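Reference > Work and Industry > Food Service > Order packing (automated)

Jan 29, 2023
Entry by the editors

Order packing, automated

Automated order packing is the use of robot arms to move prepared food from a bench into the bag or box in which it leaves a kitchen. It is a late arrival among workplace robots. Sealed cartons have been handled by machine for decades, while an open bowl of food, a knotted plastic bag and a soft-sided carrier are all awkward things to pick up, and the job was left to people for that reason.

This entry deals mainly with the packing bench developed under the name Kilurari, built by Tomić and trialled by the meal delivery company Lestari for its kitchen in Stomton. The bench is often cited in trade writing as proof that the packing job is finished as human work. The evidence for this is thin.

The usual arrangement is two arms at one side of a table, each ending in a gripper with a pair of narrow fingers. The items to be packed are set out on a mat and the carrier stands open beside them. An order may be as small as a bowl of crayfish and a single item in a tied bag.

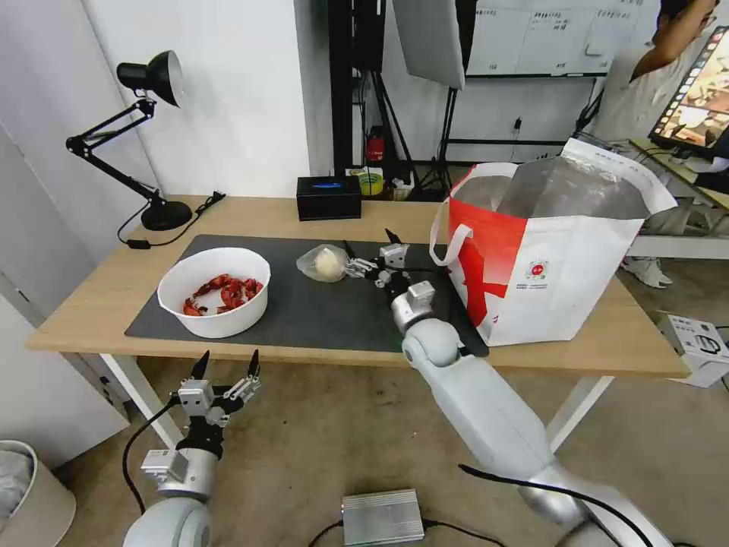
THE JOB BEFORE AUTOMATION

A packer in a delivery kitchen reads the docket, gathers the dishes, checks them against the order and puts them in the carrier so that the heavy things sit at the bottom and the soft things stay whole. The last part takes seconds. Most of the shift goes on the rest: chasing a missing side, wiping a lid, asking the cook whether the sauce was left off, dealing with a driver who has turned up early.

Job descriptions rarely mention these tasks. When Lestari drew up its case for the bench, it timed only the movement of food from counter to bag, and the savings it claimed were worked out on that basis. Packers at Stomton objected that this left out the greater part of what they were paid to do. The company has not published a revised version.

The Stomton trial

The trial began in May and covered 228 orders. Lestari described the result as "encouraging", a word that appears four times in its summary without a success rate attached to it. The summary does not say how many orders were packed from start to finish with no help, or what counted as help. An order in which a worker straightened the bag between items seems to have been recorded the same way as one that went through untouched.

Each order took roughly 20 minutes when setting up was included. Supporters point out that this is normal at an early stage and that times will come down. They may well be right, though the same thing was said of automatic fryers and self-serve tills, both of which ended up needing more minding than their makers had allowed for.

Handling of open food

Open bowls are the hardest part of the work. A gripper with two fingers usually takes a bowl by the rim, and the weight then hangs to one side. Shellfish in a heap can shift as the bowl tilts. A person doing the same lift will slide a hand underneath without thinking about it, and will notice when the load starts to move.

Tomić says that its arms can correct for tilt. The company has demonstrated this with a range of bowls, mostly its own choice. Kitchens use whatever the supplier has in stock that week, including thin ones that flex when pinched.

The carrier is a problem too. Insulated bags with a foil lining slump and fold, and the opening is seldom the same shape twice. In most published demonstrations the bag is already standing open before the arms start. Opening it, and closing it again, remains work for a person and is generally not counted.

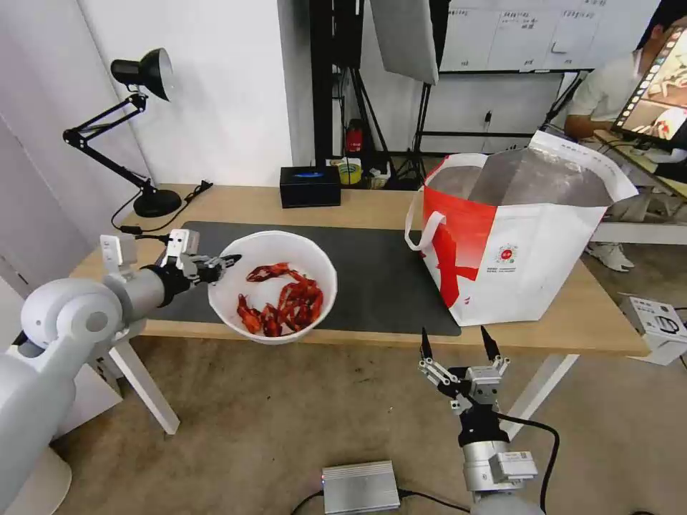 Does a packing bench replace the person who packs?
On present evidence it replaces one movement within the job. Someone still has to set out the dishes, check the docket, open and close the bag and step in when a pick fails, and at Stomton that someone was a packer on the ordinary packing rate.

Effects on staff

Supporters of automated packing make three main claims: that it spares workers repetitive strain, that it frees them for better work, and that it creates skilled jobs looking after the machines.

The first has some merit. Reaching and lifting through a long shift is hard on wrists and shoulders, and a bench that took over a good share of it would be welcome. Setting out food on a mat for a machine involves a fair amount of reaching as well, however, and no comparison of the two has been made.

The second depends on what the better work is. At Stomton the freed time went on watching the bench. Workers described this as more tiring than packing, as they had to stay alert without having much to do.

The third has been slow to show up in pay. Minding the bench called for new skills — restarting an arm, clearing a fault, knowing when to keep hands away — and Lestari added these to the packer's duties with no change of classification. Servicing is done by Tomić under contract, so the skilled jobs, where they exist, are in another firm and usually in another town.

There is also the matter of pace. A packer can speed up for a rush and ease off after it. A bench keeps its own time, and the people at either end of it have to fit in.

Current status

Lestari has said that a second trial is planned and that packing hours at Stomton will be "reviewed in light of the technology". No hours had been cut when this entry was prepared. Fewer casual shifts were being offered, which the company put down to the season.

See also: Self-serve checkout; Dark kitchen; Job classification; Time and motion study

Contact the editors | Copyright 2023 | Back to top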